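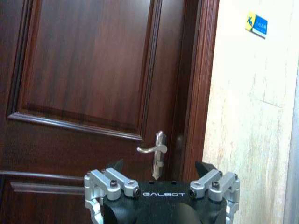 Wenjie Shao says the first thing to do with an old door is leave it alone for a day. Open it, close it, walk past it with the lights on and the lights off, and only then go and get the toolbox.

I had asked about refinishing, expecting to hear about varnish. We got to varnish in the end, but it took an hour and two pots of tea, and I enjoyed every minute of it. Shao has been looking after the doors at Ostham for eight years. There are 218 of them, nearly all dark reddish-brown wood with raised panels and a satin lever handle, and they open onto hallways faced with pale tile. We talked on 3/30/25 in the workshop at the back of the building, with a door laid flat on trestles between us for a table.

"People walk in and say, oh, it's dark," Shao told me. "Then they stand there a minute and they start seeing the red in it. And the streaks! Every door has them somewhere different. I've got favorites. I could take you to them."

(We did go and see them, later on. The favorites, I mean. There are a lot of favorites.)

What to look for in the finish

A glossy finish on dark wood shows everything, and Shao likes that about it. The bevels around the panels pick up a line of light along the bottom edge, and if that line is straight and clean, the molding is sound. If it wobbles or goes dull in one spot, that's where to run a fingertip.

"You don't need a gauge or anything. You bend your knees a bit until the light runs along the molding, and you look. Dust sits on the ledge at the bottom of the upper panel, that's always the spot. You get it out with a soft brush first. If you go straight in with a cloth you push it into the corner and then it lives there forever."

For cleaning, it's a barely damp cotton cloth, worked with the grain, and then a dry one right behind it. Shao doesn't use polish on varnished doors. Jin, on the evening shift, swears by a little paste wax twice a year, and the two of them have been having this argument since Shao started. I was shown a door that Jin had waxed and a door that Jin hadn't, and asked to choose. I picked the wrong one, or at least I picked Jin's.

Wood against tile

I wanted to know about the walls too, because the pairing is what makes those hallways. The tile is cream and beige with soft veining, polished enough that the ceiling lights show up in it as bright round spots. Next to a mahogany-colored frame it looks wonderful, and I said so.

"It does, doesn't it? The wall bounces the light and the door drinks it. But the meeting point, where the frame comes down next to the tile, that's where you have to be careful. Cleaner for tile is not cleaner for wood. Somebody sprays the wall, it drifts, and six months later you've got a cloudy stripe down your nice trim."

Spray onto the cloth, never onto the wall. That was said to me three times. Grout lines get a dry toothbrush and plain water, and the frame gets wiped last with its own cloth. Shao keeps the wood cloths and the tile cloths in separate buckets, and seemed a little hurt when I asked if it really mattered.

Polished surfaces and mopping bring up the other subject, which is feet. The signs that say 小心地滑, with the falling figure in blue on yellow, are small and easy to stop noticing.

"So you keep them clean and you keep them at eye level. I like that little guy. He's been falling over the whole time I've worked here. When I mop I put a standing sign out as well, and I do half the width of the hall, let it dry, then the other half. It's slow. It's fine, I put the radio on."

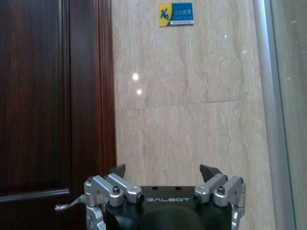
The handles

If Shao lights up about wood grain, it's nothing compared to lever handles. There is a notebook, a proper ruled one with a cracked spine, recording which handle was taken off which door and what was done to it. The last entry when I visited was number 279.

"A lever wants to come back level. You press it, you let go, and it should come up to horizontal and stop. If it droops, even a little, most times that's only the set screw or a tired spring. People live with a droopy handle for years! It's ten minutes with a screwdriver."

The routine is easy to copy at home. Take the lever off and wipe out the gray gunk. Put a very small amount of light grease where the metal turns. Snug the backplate screws by hand, a bit at the top, a bit at the bottom, then back to the top, so a tall narrow plate doesn't twist on the wood. Graphite goes in the keyhole, and oil stays out of it.

Replacement springs come from Diden, in a paper bag with no label, and they fit. Shao tried a shinier handle from Gradside on one door and took it off again before the month was out. The satin ones wear pale where hands land on them, and Shao prefers that. "It tells you which way people grab it. Why would I polish that away?"
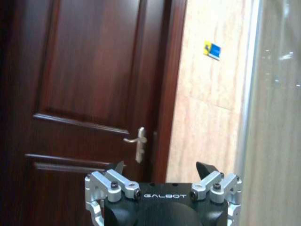 What's next

In April the plan is to start on the hinges, floor by floor, beginning at the top. Jin has asked to do the waxing on one whole corridor as a test and Shao has said yes, on the condition that the other side of the hall stays bare.

Before I left I mentioned that my own bathroom door sticks in summer. Shao wanted to know which corner. I said I wasn't sure, and was told to go home, slide a strip of paper around the gap with the door closed, and write back with the spot where it catches. It's the top corner, on the handle side. I've written back.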